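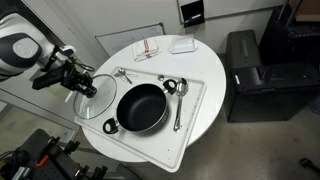
Attachment 1: saucepan, glass lid and spoons on the white tray

Ticket 295: Knob off the Dinell saucepan lid
Opened by: Pendo Swai
Date: 13 October 2021
Status: Open

Hello, and thank you in advance to whoever picks this up! The knob on our Dinell lid has been working itself loose ever since January, and I've been tightening it by hand every time I cook, which got me by until the other night, when the whole thing came away in my fingers. The glass looks sound to me and the metal rim still sits nicely on the pan, so I would hate to throw it out over one little part.

Tried so far:
- New screw, 12 mm. Too short, wouldn't catch.
- New screw, 14 mm. Catches, but the knob spins after 2 turns.
- Rubber washer from the Ikis drawer. A bit better, still wobbly.

Could you tell me whether the Ononano knob fits the same hole? Rotich has them on the shelf and I'm happy to pick one up on my way home. (The pan's two loop handles are solid as ever, no trouble there.) Please excuse the crumbs, I'm halfway through supper.

Pendo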